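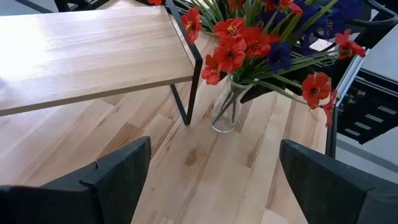 A raised wooden board on a butcher-block tabletop.

July | By Rami Jaber

Khalaf Castle will open its upper rooms to visitors starting Tuesday, after repairs to the main staircase. The hilltop castle has let people into its courtyard and chapel for years, but the royal bedroom and the music hall above them stayed closed.

Entry to the upper floors is limited to 600 people a day, in groups of 50. Tickets are sold at the gatehouse in Deketti, the village at the foot of the hill. The walk up is 962 steps - a shuttle bus runs for those who would like to skip it.
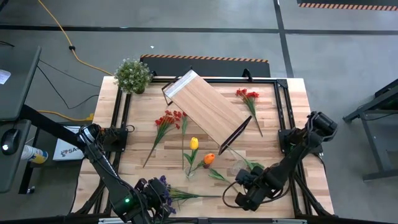

The music hall is the largest of the newly opened rooms, with painted walls showing a hunting party and a lake. Its windows face the valley. Gift stalls in Deketti plan to stay open later for the season, and sellers there expect artificial flowers to do well, mainly long-stemmed red ones in bunches like those lying on the tabletop. The last shuttle leaves the castle at 6 p.m.

Guided tours of the upper rooms last 50 minutes. Strollers must be left at the gatehouse.

Contact the travel desk | Copyright Plitex Travel News | Back to top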